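Kellska K2 laser level: review after a school hall extension

We bought the Kellska K2 for the Piltimberg job, a single storey addition to an older brick hall with a new slab, steel portal frames and a stud-lined interior. It replaced a Rustad rotary level that had been dropped once too often. The K2 has been on site since the footings were pegged and it is still in use now that we're fixing ceilings.

In the case you get the level, a receiver with a staff clamp, a wall bracket, two battery packs and a charger. There is no tripod. Ours went straight onto the old Rustad tripod, which has the common 5/8 inch thread, so we didn't buy one. The case is hard plastic with metal catches and closes properly with the receiver left on its clamp.

Set-up is quick. Put it down close to level, press the power button and wait for the head to start turning. If the legs are too far out it beeps and won't spin, and you have to switch it off and on again once you've fixed them. The Rustad would just carry on by itself. It's a small thing, but annoying when the tripod is on soft fill and keeps settling.

For the slab we used it with the receiver at up to 70 metres and the reading stayed steady. Past that it started to flicker between high and level. The footprint at Piltimberg is long and narrow, so we still had to move the level once to reach the far corner. When we closed back to the datum we were 2 mm out, and I was happy to pour on that.

Indoors the beam is green and can be seen on plasterboard with the work lights on. Against the old face brick it is harder to pick up, mostly in the grooves of the pointing, and we went back to the receiver there. The vertical line is good enough for setting out stud walls. I wouldn't use it for the portal frame columns, and we had the surveyor back for those.

Battery life is fine. One pack gets through a full working day with the head turning most of the time. Charging is slow, so put the flat pack on before you go home. The charger lead is short and our site office has its power point up at bench height, so the charger ends up sitting on the plan table.

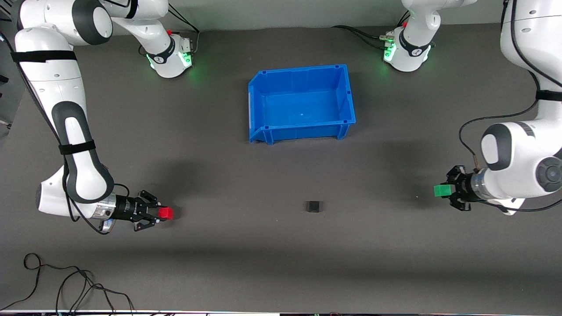
The manual is poor. The section on checking calibration is half a page and the diagram doesn't match the buttons on our unit. I rang Riris, the supplier, and they emailed a better version the same afternoon. They also do the yearly calibration in their own workshop and quoted a turnaround of 9 working days, which is a long time to be without a level in the middle of a job. Ask about a loan unit before you book it in.

Other faults: the rubber feet on the base come off if you drag it along a slab, and the receiver screen is hard to read in full sun. The buttons on the receiver are small for gloved hands. The head guard has taken some knocks and the glass behind it is unmarked.

For small commercial work and extensions the K2 does what we need and I'd buy it again. If most of your work is long runs of drainage or large slabs, look at something with more range. Buy the spare staff clamp at the same time, as the plastic screw on ours stripped in July and Riris had to order one in.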